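首页 新品 桌垫 台灯 收纳 购物车

分类:书房用品 > 桌面 > 羊毛毡桌垫

Hallow 羊毛毡桌垫,到货啦!

等了一整个秋天,这批货终于在12月进仓了。我自己从去年开始用样品,写字、敲键盘、吃泡面全在上面(别学我),到现在边角还是服服帖帖的,没有卷起来。老顾客应该记得,之前那款Zodo的垫子夏天容易翘边,我收了不少抱怨,后来干脆下架了。

Hallow是Strazds工坊做的,设计师叫Gervásio Amaral,我跟他来来回回写了17封邮件,主要在吵厚度。他想做5毫米,我嫌手腕搁上去太高,最后定在3毫米,我觉得刚刚好!
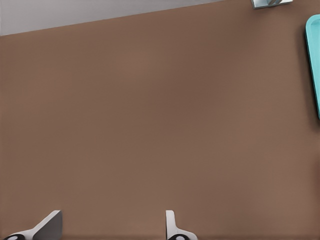 颜色这次有7种,我私心最喜欢苔绿,配白色键盘特别好看。燕麦色卖得最快,但喝咖啡的朋友请三思,我那块已经有一圈印子了,怎么擦都还在。深灰最省心,就是容易看见猫毛……家里有猫的自己掂量吧。

尺寸分大小两种,小号放得下笔记本电脑和一只鼠标,大号能铺满半张书桌。下单前麻烦拿尺子量一下桌子,尤其是桌面靠墙、后面有插座的,要留出走线的位置。拿不准就留言问我,把桌子的长宽发来就行。
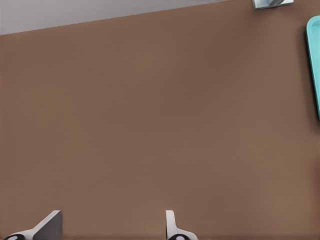 打理起来很简单:平时用粘毛滚筒滚两下,洒了水马上拿干布按,千万别来回搓,一搓就起球。不能机洗,也别拿去暴晒。刚拆开会有一点羊毛味,挂在通风的地方晾两三天就淡了,我鼻子挺灵的,第三天已经闻不出来。

包装是卷筒寄出,到手先反着卷一下,再压几本厚书过夜。Hekier的皮面款还在路上,想要的可以先点收藏。

货号:1234
退换:收货后30天内,未使用可退,运费我们各担一半

标签:桌垫 羊毛毡 书房 居家办公

上一件 下一件 返回列表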